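Ostel bench kit: README and data card

Last touched January 2019, by me (Haf). If something in here disagrees with the printed sheet that came in the crate, trust this one. The printed sheet was written before we had the second arm going.

What you've got

Ostel is a rental kit for people who want to try a robot on fiddly computer repair jobs without buying a robot first. You get the arm or arms, a gripper, a fixture plate, the laptop with everything installed, and a disk of recordings from our own bench so you've something to look at before your own runs exist. We rent it by the month. I look after the recordings and this file, Eifion Penry looks after the hardware, and Raluca Buzatu wrote nearly all of the software and will tell you so.

The jobs we care about are the ones a person does inside a desktop PC: memory in, memory out, a card into a slot, a plug onto its header. Lots of them are easy for you and me and horrid for a machine, and that's why I like them. A memory module needs a fair shove, but only once it's sitting straight, and if you shove early you get a bent something and a long afternoon.

What's on the disk

There's a folder called runs and a folder called notes. Inside runs, every attempt gets a folder of its own, with a number for a name. In each of those you'll find:

video.mp4 – the fixed camera, no sound
joints.csv – arm positions, one line per tick
grip.csv – gripper opening and what it was told to do
outcome.txt – one word, plus a remark if I had one

The one word is either done, missed, dropped or stopped. Stopped means a person hit the button. I've kept those in. Cledwyn Gwilliam wanted them thrown out so the numbers would look nicer on the web page, and we had a bit of a set-to about it, but they're the most useful ones if you're trying to work out where your own setup might go wrong.

There are 2000 runs altogether. The first 100 were done by me, driving by hand with the little controller, and I was learning as I went, so please don't train anything on those and then ring us up! They're handy for checking that your player works and for cheering yourself up. From run 101 onwards it's either Morfudd Prydderch driving (she's much steadier than me) or the planner Raluca wrote, and notes/who.txt tells you which.

34 runs have a joints.csv that stops before the video does. We had a loose network lead for a morning and didn't spot it. They're listed in notes/short.txt and the loader skips them unless you pass it --keep-short.

Setting up

Bolt the arm down before you plug anything in. I know. Everybody wants to see it wave first. Bolt it down.

Then, in this order:

1. Fixture plate onto the table, nuts finger tight for now.
2. Camera up and pointing at the plate and the PC together. Both need to be in view for the whole run.
3. Emergency stop where your left hand naturally falls (or right, if you're Eifion).
4. Power to the arm controller, wait for the steady light.
5. Laptop on, then run ostel-check from the terminal.

ostel-check moves the arm very slowly through a handful of poses and asks you to press a key at each one. If it complains that the plate is out, slacken the nuts and nudge the plate, then run it again. Don't try to fix it in the settings file. I did that in August and spent two days chasing a fault I'd put there myself.

Tighten the nuts once it passes. Then run it a second time, as tightening always shifts things a hair.

The PC itself is not in the crate. Use any old tower you can lay flat with the side off. You want one you don't love. Take it off the mains, obviously, and leave it a while before you go poking round the power supply. We bought a stack of office machines second-hand and they've been grand, though cases differ an awful lot inside and a loop of cable in the wrong spot will catch the wrist. Tie back whatever you can.

The gripper

Two flat fingers, parallel, nothing clever. It's the Muteson one, the smaller of the pair they make. I'd used a three-fingered Jundis before this and honest opinion, for long thin things like a memory module, the plain one is better. You lose a bit on round stuff. Screws are hopeless with either of them and we don't pretend otherwise.

What I do grumble about is the fingertips. They wear, and when they wear the module starts to tip as you lift it, only slightly, and then it meets the socket at a lean and the run is a miss. There's a spare set of tips in the small tin. Swap them when you see the lean starting, don't wait for a drop. Run 1100 or so onwards is on fresh tips and you can tell just from the outcomes.

Force limit is set to 4 on the slider in the settings page when you get it. That's a unitless 4, sorry, it's the maker's scale and I've never found anybody who could tell me what it means in newtons. It's enough to hold a module or a bar and not enough to hurt a board. Put it up one notch for seating memory and back down afterwards. The planner does this for you, but the hand controller doesn't.

The fixture plate

Grey, plain, covered in holders and slots, and the bit of the kit people ask me most about. The point of it is that every part starts from the same place, so the arm isn't hunting about. Pritchard, the little shop who make the plates for us, will also do you a different layout if you send them the part, and they're quick.

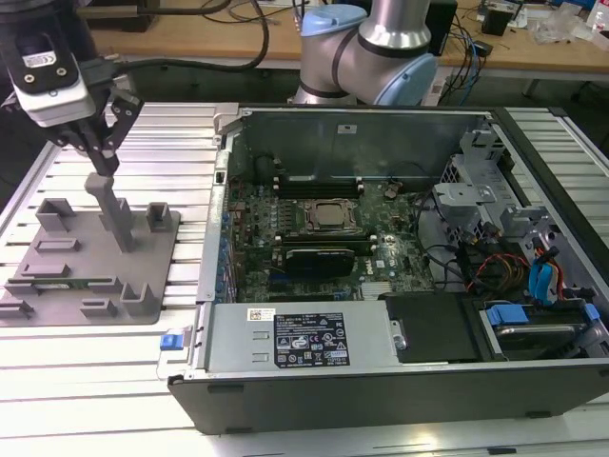
Parts should drop into their holders and come out again with a light pull. If one's tight, a few strokes with a fine file on the holder will do it. Go gently, you can't put it back. I've ruined one cradle that way and Eifion still brings it up.

Keep the dust off too. A crumb of anything under a part lifts it enough to matter, and you'll see the fingers come down a touch high on the next go.

Things that are good, things that aren't

I've lived with this kit for a good long while now and I still enjoy switching it on. The check routine is lovely. The recordings play on anything. When a run goes wrong you can nearly always find the moment in the video, and match it to the line in grip.csv, and have a proper idea what to change.

Less good: the laptop fan is loud, the hand controller drops its connection if you walk off with it, and the planner is slow to start (make a tea). It also gives up too easily if a cable moves between runs. Raluca is working on that and has asked me not to promise a date, so I won't.

Two arms or one? If you only want to pick and place, rent one. The second is for holding something steady while the first does the work, and it doubles the setting up. You've also got to think about where both of them are at all times – the software won't let them touch, but it will stop the pair of them dead in the middle of a run, and then you're recording a stopped.

Using the recordings

Use them for what you like, including paid work. Say where they came from. Don't pass the whole disk on, send people to us and we'll post them one. There are no faces in the videos that I know of, but a hand or sleeve does wander in on some of the early ones. If you spot anything more than that, tell me the run number and I'll pull it.

Sending it back

Arm folded with ostel-park, then unbolt, then into the foam the way it came. Wipe the plate. Please check the small tin for the hex keys, as we lose a set nearly every rental, and put a note in with anything you broke. We don't charge for fingertips. Cables go in the blue bag, the controller goes in the lid, and the label for the courier is already in the pocket on the side of the crate.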